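Parley Community Help
Topics > Robot arms > Demos and open days

Wrist camera view is tilted and mostly gripper. Fix before an open day?

Asked by Toshiko Maruyama
Aug 31, 2023
Tags: wrist-camera, gripper, mounting, demo, exposure

I run a single arm with a two-finger gripper and a small camera fixed at the wrist. We are hosting an open day at the Jollomgate workshop and the arm will be doing a table-clearing demo at an ordinary wooden table. Visitors will stand on the other side of the table and watch the arm directly, and they will also see the wrist camera feed on a monitor.

The demo itself runs. My trouble is with the feed. At the ready pose the gripper body takes up the lower half of the picture, and everything past it is on a slant. The tabletop comes out small and high up, and the plate I want people to notice is only partly in view. When the arm moves in to grasp, the view is usable. When it backs off to the ready pose, visitors mostly get gripper and floor.

What I have tried so far:

Turning the camera in its bracket. It moves 3 degrees before it touches the cable clip, and the change on the monitor is hard to notice.

Raising the ready pose by 67 mm. This brought more of the tabletop in, but the first approach move then failed on a joint limit in two of the test runs, so I put it back.

Locking exposure. The gripper is dark and the floor is pale tile, and on auto the picture brightens and dims as the arm swings. With exposure locked for the tabletop, the gripper goes nearly black. I can live with that.

The planner does not use this camera for anything at the ready pose. It reads a fixed overhead camera until the hand is close to the object. So the question is only about what visitors see, plus one safety point: the feed picks up people's legs and feet past the table, and I would like to know if anyone uses that for anything or if it should be ignored.

Is there a standard way to set up a wrist feed for an audience? I would rather not redesign the bracket before the visit. Arm is on a Vekeo controller, current firmware.

Two people have this problem

Rostam Parsa
Accepted by the poster

Leave the bracket alone. A wrist camera is placed for the last part of the grasp, and a mount that looks good on a monitor at the ready pose will usually be worse at the point where the camera matters. Change the pose and the display.

1. Add a separate presentation pose. Do not edit the ready pose, as your approach moves are planned from it and you have already seen what happens. Make a second pose with the last wrist joint rotated until the table edge is level on the monitor. The arm goes to the presentation pose while waiting, then to ready, then into the task. It adds a short delay to each cycle. In a demo that delay is useful, and you can talk over it.

2. Check the cable before you save the pose. Rotate slowly by hand guiding, both ways, and stop where the cable begins to pull. If level is past that point, accept some tilt.

3. If the joint will not reach, rotate the video. Most viewers can turn the stream by any angle and crop the corners. Do this on the display side only. If you rotate the stream that goes to the grasp software, your hand-eye calibration no longer matches the image, and you will spend the morning of the open day finding that out.

4. Keep the fingers in view. People ask for the gripper to be cropped out, and then they can't tell what they are looking at. The fingers give the audience a reference when the hand closes. If you have a second input on the monitor, put the overhead camera next to it.

5. Exposure: lock it on the tabletop, as you did. Lock white balance too, or the tiles will change color as the arm turns.

We gave the same kind of demonstration at Ahmadpour in August, also at a wooden table over a tile floor. At our ready pose the feed was like yours, and we ran the first session that way before adding the presentation pose.
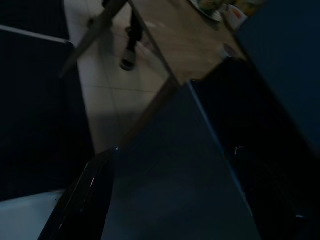
Wrist camera at the ready pose, before the presentation pose was added. Plate at the top edge, one leg of a person standing past the table.

The gripper hides a lot at this angle and the tabletop is high in the picture. The grasps were not affected, as the hand approaches from a different pose.

On feet and legs: ignore them in this feed. The wrist camera sees a person only when the wrist happens to point that way, and the gripper blocks a large part of the view. It can't be used to tell whether someone is within reach. Use what your risk assessment already calls for: marked line on the floor, reduced speed, and a person at the stop button who is not also the one talking. We had the line 580 mm beyond full reach of the arm with the gripper fitted. Your figure has to come from your own stopping distance, so don't copy ours.

One more item. Tell visitors that the monitor may show them. A short notice beside it is enough, and turn recording off if you have no use for the files.

Comments on this reply

Toshiko Maruyama: Presentation pose works. Level was just inside the cable limit. I am keeping the overhead camera as the second picture. Is there a way to trigger the move to ready without a pause between the two moves?

Rostam Parsa: Blend them. Set a blend radius on the ready waypoint only, and leave the presentation pose as a full stop. Start small and watch the elbow.

Toshiko Maruyama: Done, no joint limit warnings. Notice is printed.

hallgate_tech

Could you just use a wider lens? We swapped ours and you see the whole table.

Comments on this reply

Rostam Parsa: You can, but it needs a new intrinsic calibration and a new hand-eye calibration, and the object gets fewer pixels at the grasp. I would not do it the week of a visit.

hallgate_tech: Fair. Ours is only used for viewing.

mbench

Had the same thing with auto exposure on a pale floor. Locking it did not hold after a power cycle on our camera. The setting went back to auto each time and had to be sent again from the startup script. Check that yours survives a restart, including the white balance setting. Can't help with the tilt.

Related in this topic
Moving the teach pendant during a public demo
Overhead camera drops out when the room lights are switched
Blend radius ignored on first waypoint after a stop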